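Quarantine Before Introduction: Speaker Notes
Skulamcombe Aquarium Society, Beginner Series, Session 3

Opening

Good evening, and welcome to the third session. Tonight's subject is the quarantine tank: what it is, how to set one up, and how long a new fish should remain in it. Treatment of named diseases was covered in the previous session and will be mentioned only briefly.

Ask for a show of hands: who keeps a second tank running at present? Pause. Most losses reported to the society's help desk follow the purchase of a new fish that went directly into the main display.

Slide: Why separate new stock

A fish may carry parasites or bacteria without showing any outward sign. Transport lowers its resistance, and the illness often appears several days after it reaches the home. By then the other fish have been exposed, and the whole display must be treated, including plants and snails that may not tolerate the medicine.

Members sometimes object that the shop has already held the fish. Holding periods differ between shops, and shop systems often share water between tanks. The society advises members to quarantine every fish, whatever its source.

Slide: Equipment

The tank need not be large or attractive. A plain glass tank, a sponge filter, a heater, a thermometer and a lid are sufficient. Leave the bottom bare so that waste and uneaten food can be seen. Provide a length of plastic pipe or a clay pot for shelter. Avoid gravel and driftwood, which can absorb medicine.

The demonstration tank on the side table is a Kaimal, fitted with a Skateck sponge filter. Members are free to use any equivalent equipment. Invite the audience to look at it during the break. 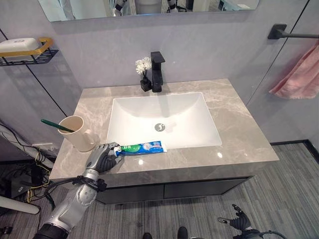
The sponge should be kept running in the main display when the quarantine tank is not in use. It will then hold the bacteria needed to process waste and can be moved across on the day the new fish arrives. A new, dry sponge does not offer this protection, and ammonia may rise quickly.

Slide: The four-week schedule

Recommended stay: 4 weeks. Read the stages aloud and allow time for notes.

Week one. Keep the light low. Offer small meals and remove leftovers. Do not medicate unless there are signs of illness.
Weeks two and three. Test ammonia and nitrite every other day. Watch for clamped fins, rapid breathing, white spots and stringy waste.
Week four. Begin replacing the quarantine water with small amounts from the main display, so that the fish becomes used to it.

If any sign of illness appears, the count begins again from the day the last sign disappears. For fish caught in the wild, the society recommends 6 weeks.

Slide: Keeping the two tanks apart

Nets, siphons and buckets must not be shared. Mark one set with colored tape. Always service the display first and the quarantine tank last, then wash hands and forearms. Wet sleeves are a common route of transfer and deserve particular mention.

Slide: Records

Copies of the Mandance record sheet are at the back of the room. Enter the date of purchase, the source, each test result and any medicine used, with the dose. Members who contact the help desk will be asked for these details.

Questions expected

Can a large bowl be used? A bowl is difficult to heat and filter evenly. A small rectangular tank is preferred.
Should salt be added as a routine? No. Several common species, including many catfish, tolerate it poorly.
Can two new fish share the tank? Yes, if they are compatible and arrive on the same day.

Close

Thank the audience. The next session, in July, will cover water changes and tap water treatment. Record sheets may be taken home, and the demonstration tank will remain on view until 9 p.m.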